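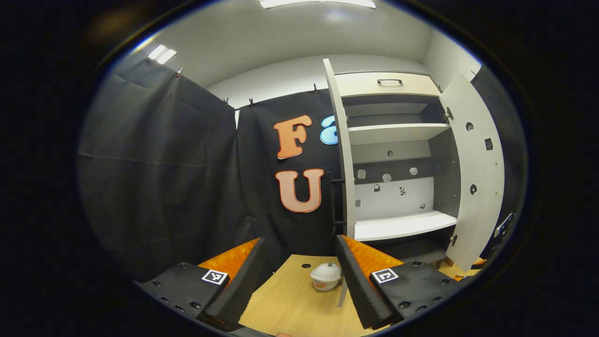 April, late afternoon. Gripper build, foam swap day. The old pads had gone slick, so I glued up a new pair from the Covwood sheet and bolted everything back together. Black ridged foam on the orange backings now, and I'm very happy with it! The little tub with the domed lid is my test piece — narrow, light, tips if you look at it wrong.

Squeeze trigger still feels heavy. I swapped the 700 g spring for the 300 g one and the jaws open slower, but my hand thanks me. Remedios Requena wants to try 3 mm thicker foam next (she has offcuts). Need more M3 screws, and the left plate wants another check for play.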